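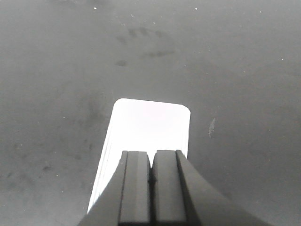 3.2 Sample preparation and reflectance measurement

Uncoated paper stock was obtained from two mills, Fukeck and Jistton, and cut to a common size before conditioning. All sheets were held in the dark for 43 hours at constant humidity. Sheets with visible creases or edge damage were discarded, and the remainder were assigned to the aging groups at random.

Aging was carried out in a ventilated chamber following the Benítez schedule, with exposure divided into 8 equal intervals. Sheets were turned between intervals so that both faces received the same dose. A control set from each mill stayed in storage until July and was measured together with the last aged group.

Figure 4. White rectangular object on a dark gray surface, grayscale.

Diffuse reflectance was recorded at 20 points per sheet with the Jinunik reader, calibrated against its own ceramic tile at the start of each session. Readings within one aperture width of an edge were excluded. Values are given on a scale from 0 to 100, where the upper limit is the tile.

Fukeck stock lost reflectance mainly in the first two intervals and changed little after that. Jistton stock declined at a steady rate throughout - a pattern consistent with its higher lignin content, although the two mills also differ in filler type and the present design does not separate these effects. Between-sheet variance was larger than within-sheet variance in every group. We therefore treat the sheet as the unit of analysis in Section 4.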